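Serkwood wiring cell: equipment planning

Budget request for the second gripper station, due in April. Quote from Ondport covers arm, wrist camera and 2 sets of fingers. Fixtures are priced separately.
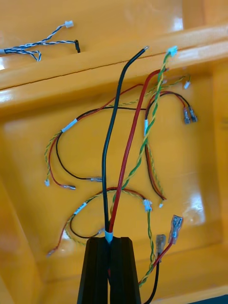

Harnesses in the orange enclosure, thick red and black leads in the gripper.

Danica Kos would hold the order until spare fingers are quoted per pair, and wants 800 set aside for them.

Spares are now a separate line. Floor space needed: 54 by 68 inches, cable run excluded.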